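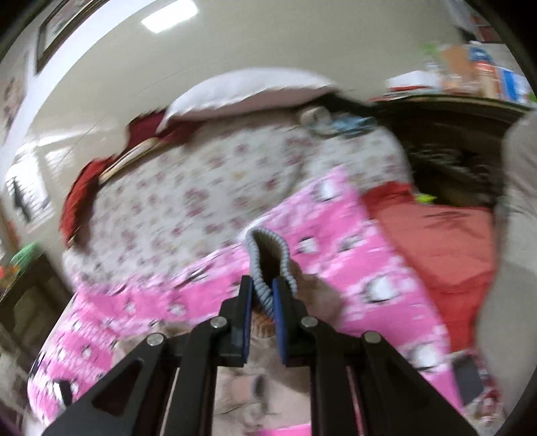 Piltach board > Grippers and hand tools > Blue pads letting go of knitwear

ribwort
February 8, 2025
Finally got my hand-held gripper behaving on ribbed knits and I'm so pleased I had to start a thread! Mine is the black two-finger linkage with blue pads, the Pollgate pattern. It had been losing grip on anything stretchy since December. Three things I changed: washed both pads in warm water with a drop of washing-up liquid, let them dry overnight, then nipped up the four silver screws on the arms in order from far left to far right. The grey ribbed bit between the pads is my test piece. I pinch it, hold the back with my other hand and give it a gentle tug. 200 pinches last night and I dropped 5.

gearwhistle
Lovely result. I'd argue with the screw order though. Do the two near the fingers first, then the outer ones. If you start at the outside you can pull one finger slightly ahead of the other, and then the pads meet at a slant.

ribwort
Ooh, hadn't thought of that. Mine do seem to close flat, but I'll slacken everything off and try it your way tonight.

Vi
Please don't put washing-up liquid on the pads. I did that on my first set and they went shiny. Plain water and a lint-free cloth, every 34 hours of use, and I write it on a bit of tape stuck to the handle.

ribwort
Shiny how? Mine look the same as before, but I've only done it the once.

Vi
Sort of glazed. Fine on card and boxes, hopeless on wool. It took a few months, so you wouldn't see it yet.

stidometti_fan
Different pads, I bet. I've used soap on the Stidometti ones for ages (447 hours on the current pair) and they still grab a sock cuff first time. What kills mine is fluff. Knitwear sheds like mad, and it packs into the corners of the cut-outs in the arms and then creeps towards the pivots. An old toothbrush, dry, before you go anywhere near a screwdriver – so satisfying.

gearwhistle
Seconding the toothbrush. And no oil at the pivots! It finds its way to the pads.

ribwort
Too late on the oil, I put a tiny drop on the left one last month. Wiped it off since. Right, the plan is toothbrush, inner screws, outer screws, plain water this time, then another 200 on the same cuff. Will post the count.

Vi
Try it with the cuff folded double as well as single. Double is where mine always slips.

ribwort
Good shout, I'll do half and half.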